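Kereama: my picture book and YA reading log, as a data set

Hi! I'm Benjie Agbayani, I read a lot of books for kids and teens, and for years I've been writing two or three lines about each one so that I'd remember what I thought. Kereama is those notes, cleaned up a bit and put into a file other people can open. There are 1,232 entries in it right now. A friend asked for the spreadsheet, then her sister-in-law asked for it, and after a while it seemed easier to put the whole thing somewhere with a page explaining what the columns mean. So, columns.

What you get

kereama.csv is the main file, one row per book. 
shelves.csv is the list of shelf names I use and what I mean by them. 
old-notes.txt is a pile of scraps I couldn't match to a title (a lot of "the one with the goat" in there, and if you recognize any of them please write to me).

The files are plain text in UTF-8. If accented letters come out as garbage in your spreadsheet program, use its import menu and pick UTF-8 by hand. Double-clicking the file is how I wrecked my own copy once.

The columns

title: As printed on the title page, which isn't always what the cover says. Subtitles go after a colon.

writer and artist: Two separate columns. If the same person did both, the name is in both. I went back and forth on this, and what settled it was that I kept wanting to sort by artist and couldn't.

age: My guess at who'd enjoy it, in broad bands: lap, early, middle, teen. I ignore the age printed on the back cover. I've read "lap" books to twelve-year-olds who loved them, so take it lightly.

shelf: One word from shelves.csv. More on that further down.

read_with: Alone, one kid, or a group. This one matters more than I expected when I added it! A quiet book that I adored on the couch can go over like a wet sock with a circle of five-year-olds, and my note will sound grumpy if you don't know there was a circle.

stars: 1 to 7. Yes, seven. Five never gave me enough room in the middle, where most books live, and ten made me fuss. A 4 means I was glad to have read it and probably won't again. A 7 means I've bought it as a gift.

note: The actual writing. Some are a full paragraph, some are "nope." I've fixed spelling and left the opinions alone, including a few I'd argue with now.

reread: Y if I've been back to it. When I changed my mind, the new note comes after the old one with two slashes in between, and the stars column shows the newer number.

How the notes were made

The oldest ones were written on index cards, then in a notebook, then in an app called Hirneo that I liked very much until its export button gave me every note with the line breaks gone. I've put most of those back. If you see a sentence that seems to start in the middle of another thought, it's a Hirneo one, and you can send me the row number.

I type up a batch at the kitchen table every few evenings, once the laundry's folded and the dishes are in the rack. No system, really. The stack goes on my left, I pick up whatever's on top and write the first thing I remember about it. If I can't remember anything, that goes in the note too, and it usually costs the book a star.
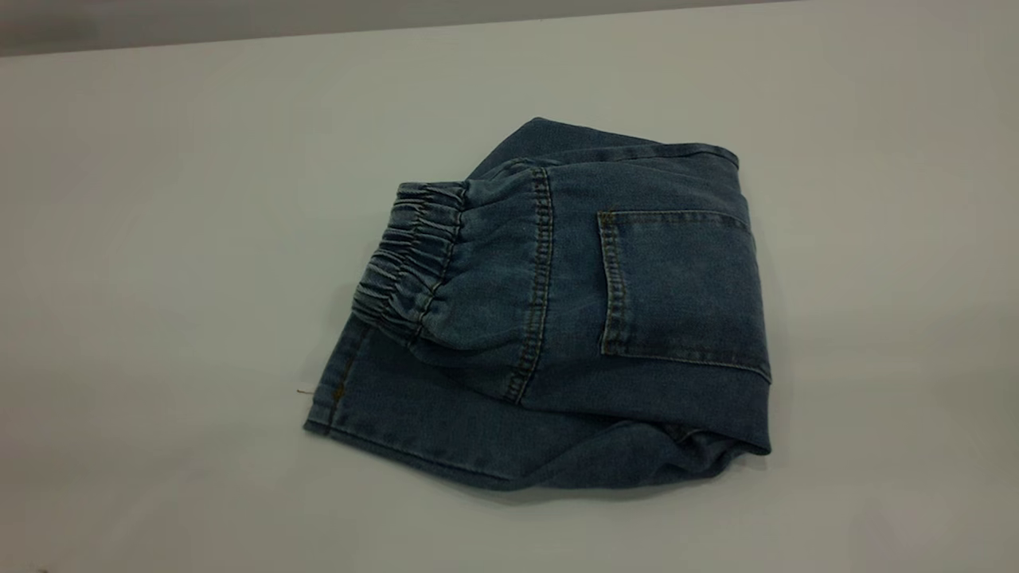

The shelves

Shelf names are mine and they're a little odd, so please read shelves.csv before you filter on them. The ones people ask about:

bedtime: Slow, soft, nothing chasing anyone. Lullaby books go here. So do a few counting books that happen to have the right rhythm.

giggle: Funny out loud. Plenty of books are funny on the page and lie there flat when you read them to somebody, and those go under "wry."

weepy: I cried, or the kid did. I don't warn about which part.

true: Nonfiction, biography, bugs, bridges, how bread works.

verse: Novels in verse, mostly teen. I know it's a format and the others are moods. I tried splitting them across the moods and hated it.

not-for-me: Books I can tell are good for someone. I'd ask you to look here before you skip it! Some of the most popular teen books in the log are on this shelf, and the trouble was mostly that I'm not sixteen and have no patience left for love triangles.

Things that are lopsided

I read what my library branch in Evberg has on the new shelf, so the log leans hard toward recent books and toward whatever the buyer there likes (she likes bears). Picture books are far ahead of everything else. Graphic novels are thin in the early years and pick up later, when I finally worked out how to read them without rushing past the art. Poetry is thin all the way through, apart from the verse novels.

Nearly everything was read in English, including books that were first written in another language. I put the translator's name in the note when I found it. I should've made a column. It's on my list for January, along with marking which ones I listened to as audio, because a good narrator is worth at least a star and right now you can't tell from the file.

I also don't finish everything. A book I dropped has "DNF" at the front of the note and no stars. Please don't turn those blanks into zeros; someone did that in a chart and it made me look like a monster.

Using it

Do what you like with it. Make reading lists, print bits for your classroom, sort it by artist and fall down a hole. If you quote a note, I'd love it if you put my name by it, and I'd love it even more if you kept the whole note together, since I have a habit of complaining for a line and then coming around at the end.

What I'd rather you didn't do is use the stars to decide what to take off a shelf. They're one person's moods after dinner.

There's a little search page for the file called Lorkel, made by a reader who got tired of scrolling. It's very good at finding half-remembered titles. It runs on an older copy, so the newest rows won't show up there yet.

Fixes and additions

Wrong artist, wrong spelling, two rows for the same book: send me the row number and what it should say. I'm happy to take suggestions of what to read too, though I'm slow, and my holds list is already embarrassing. I don't add other people's notes to the main file. A few folks have asked and it's very kind, but the whole thing only makes sense if it's the same crank all the way down.

I'd like to get to 2,000 before I touch the column layout again, so anything you build on it should keep working for a good while.

Changes

June 11, 2023: Split writer and artist. Put line breaks back in another batch of Hirneo notes. Moved the bear books out of "giggle" and into wherever they belonged one by one, which took all weekend.

Before that: I didn't keep a list of changes. Sorry!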